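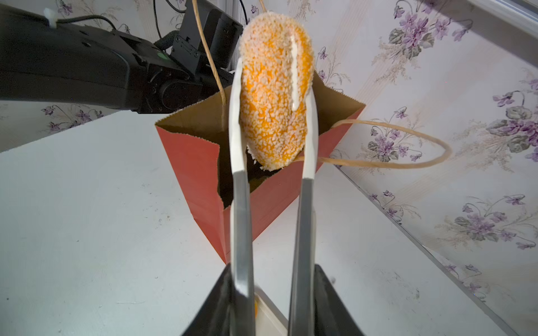 Features > Food > Small Producers

Home Features Recipes Travel Back Issues

The Winter Kitchen at Birnberg
20/12/2024

Print this article | E-mail to a friend

The snack bar at the Birnberg ferry landing opens at 9 in the morning and closes when the last boat leaves. In summer that is late. In December it is mid-afternoon, and most of the customers are people who work on the boats.

Zuleica Bragança bought the place in April from a couple who had sold hot dogs there for years. She kept the hot dogs and added the fried food she grew up with: salt cod cakes, shrimp turnovers and chicken croquettes. She makes the fillings the night before and shapes them by hand.

"People asked for fries first," she said. "Then they started asking what the other thing was."

On a good Saturday the kitchen sells 200 croquettes. The town has 2,960 residents, and few of them had eaten one before this year. Osian Parry, a deckhand, buys 3 on his break and eats them standing at the rail.

Bragança uses stale rolls from the Gallardo bakery for her crumbs. She dries them in a low oven, crushes them with a rolling pin and sifts out the dust. Fine crumbs brown too fast, she says, and the middle stays cold. The oil is changed every other day in winter and daily in summer.

Rent is her main worry. The lease runs out next fall, and the town has not said if it will raise the rate. Santino Valdebenito, who manages the landing, expects a decision after the spring budget meeting.

Until then she plans to stay open through the cold months, with a shorter menu on weekdays. Fish soup goes on in January. The turnovers will be back when the price of shrimp comes down.

Print this article | E-mail to a friend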